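Progress report to the Pace Fund
Dorkton Linen Reuse Project
Period covered: April to July

Summary

The project takes in used household linen, sorts it, mends what can be mended and passes it on to families moving into unfurnished housing in Dorkton and Plunano. The grant pays for the workroom on Sellow Street, the worktables and part-time wages for two menders. We are on schedule with the workroom and slightly behind on deliveries to Plunano.

Work completed

The workroom opened in April. The walls were painted in the first week and the shelving went up in the second. We had planned to use secondhand desks for sorting but the tops were uneven and snagged the thinner fabrics, so we bought tables with smooth white tops out of the furniture line. Stains and small holes are easier to find when a piece is laid out on them, and that has cut down on items being sent back by the menders.

The sorting routine has settled. Each cloth is spread out flat on the table, checked on one side, turned and checked on the other. It then goes to one of four shelves: ready, wash again, mend, or rags. Towels and dishcloths go quickly. Fitted sheets take the longest and we now leave them for the afternoon, when both menders are in and one can hold the corners.
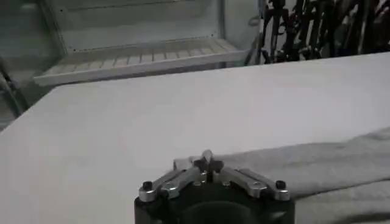 By the end of July we had checked 400 items. Of these, 183 went straight to the ready shelf and 56 were set aside for mending. The remainder were washed again or cut down for rags. The share needing a second wash was higher than we expected. Much of it came from one large hotel donation that had been stored in a damp basement, and we have asked that donor to call before sending more.

Deliveries

We made up 18 household sets during the period, each with sheets, pillowcases, bath towels and kitchen cloths. All of the Dorkton sets have been handed over. The Plunano sets are packed and labeled but some are still on our shelves, as the housing office there moved its pickup point in June and the new one is open mornings only. We expect to clear them in August.

Spending

Rent and wages are in line with the budget. The tables cost more than the desks we had allowed for, and we covered the difference from the equipment line by putting off the second ironing board. Thread, needles and laundry soap are under budget so far. No change to the total is requested.

Next period

- Clear the Plunano backlog and agree on a regular pickup time.
- Buy the second ironing board.
- Put up a short written guide to the four shelves - new helpers still mix up "mend" and "rags".
- Find a regular taker for the rags. A garage in Plunano has asked for a trial bag.

The next report will cover August to October and will include the feedback forms from the Dorkton families.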